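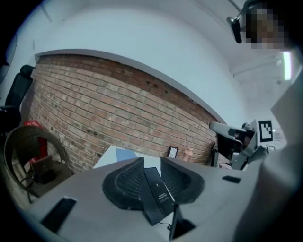
A curved brick wall topped by a smooth ledge, with white-painted surfaces above.

Curved brick walls are walls laid to an arc, indoors or out, usually from standard rectangular bricks. The bricks stay straight; the bend comes from wedge-shaped mortar joints, wider on the outer face. On tight curves the joints grow ragged, and builders may switch to half bricks or tapered ones.

Trade literature often claims that a curve makes any wall stronger. The evidence is thinner than the claim. A bowed plan does help a freestanding garden wall resist tipping, but an interior wall tied to a ceiling gains little from it. Darcy Poirier, in a survey of 149 curved walls, found that most had been chosen for looks — and that few owners could say what the shape was for.

Mixed red, tan and gray brick is commonly sold as "reclaimed" look. Color alone is poor proof of age, as new brick is also blended this way. Small holes in a face may be old fixings, vents or plain damage, and are seldom easy to date.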